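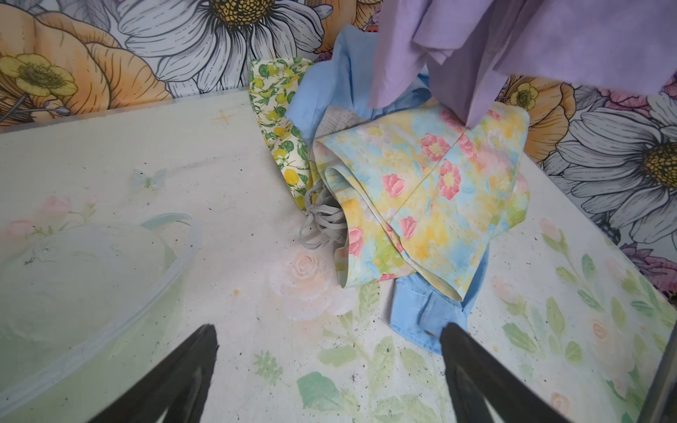 Last changed: 2023-08-18, by Tuva Sundqvist

Sorting of fabrics, painted table, continued.

Took the next pile on the white table by the flower wallpaper. Clothes and printed cloth are still mixed together, so I write down what I decided for each, otherwise we will discuss it again in March.

Pastel cloth with pink blossoms: goes to the Haugland box, with the other flower prints. It is folded in too many layers and the corners do not meet. Refold in thirds along the long side, print outwards. Please no pins, they leave marks.

Lemon print on cream: same box, but on top. Signe wants to cut napkins from it. I have not measured it yet.

Light blue shirt: clothing rail. Before hanging, check the cuffs and close the buttons, also the small ones. I found in the last lot that shirts hung open get a crooked front after some weeks, and then we must iron twice.

Lavender piece: rail also, but separate from the blue. I do not trust the dye. Test with a damp white rag on the inside of a seam first, 10 minutes, and write the result under this entry.

Thin grey cords: I would like to have them out of the pile before anything else is folded. They catch in everything. Untangle, wind loosely on card, put in the drawer marked Verkent.

The table top has dark specks again. Wipe with a nearly dry cloth only, the painted flowers do not like water. I am not sure if the specks come from the fabrics or from the room. To be followed.

Numbers for the list: 63 pieces are entered until now, the last box label is 17. Next label is free.

One question I could not solve alone – if the flower cloth should be rolled instead of folded. A roll gives fewer creases but it takes more place on the shelf. 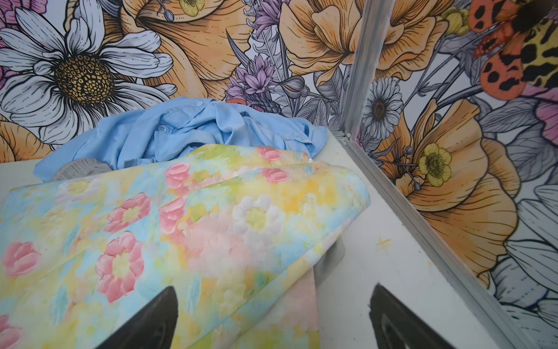
Zoila Huaranga: I would roll it, with the print on the outside and a strip of old sheet between the layers. The folded ones from the spring had a pale line in each crease and it did not come out with steam. For the shelf, the rolls can stand upright in the tall Usevier box if we take out the divider.

Good, then we roll. Divider to be taken out, I do it when the lemon cloth is measured.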